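Ticket: Right gripper drops out of sync during jeans folding demos
Project: Drundau
Opened by: Flurina Egger
Assigned to: Abilio Montes
Status: Waiting on reporter

Flurina, April 17, 2018
Folding by hand with the grippers is so much faster than the old remote setup, I love it! One snag — of 32 demos on the jeans task, 13 came back with the right gripper lagging the left. The cuff pinch shows up late in playback, so the robot would learn to close on nothing. Restarted the recorder, same result.

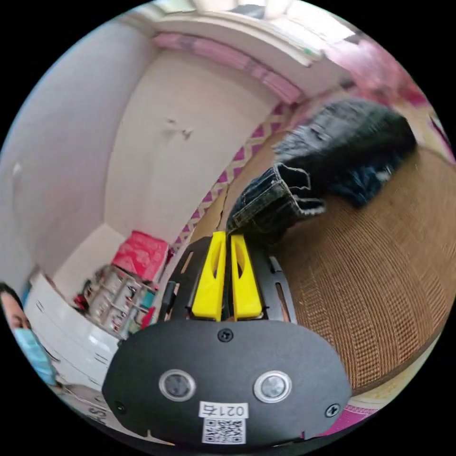
The shirt demos from the same room are all fine, which makes me think it's the longer takes. Logs are in the Perkemau folder.

Abilio
Great logs, thank you! Every bad take runs past 30 seconds. The right side resyncs its clock only at the start, then drifts. Please turn on "resync while recording" and do 10 more, cuff first, same pace as before.

Flurina
Done, and all 10 line up!! Can the old 13 be saved?

Abilio
Probably — the drift looks steady, so I can shift the timestamps. Send me the raw files and leave the ticket open until I've replayed them.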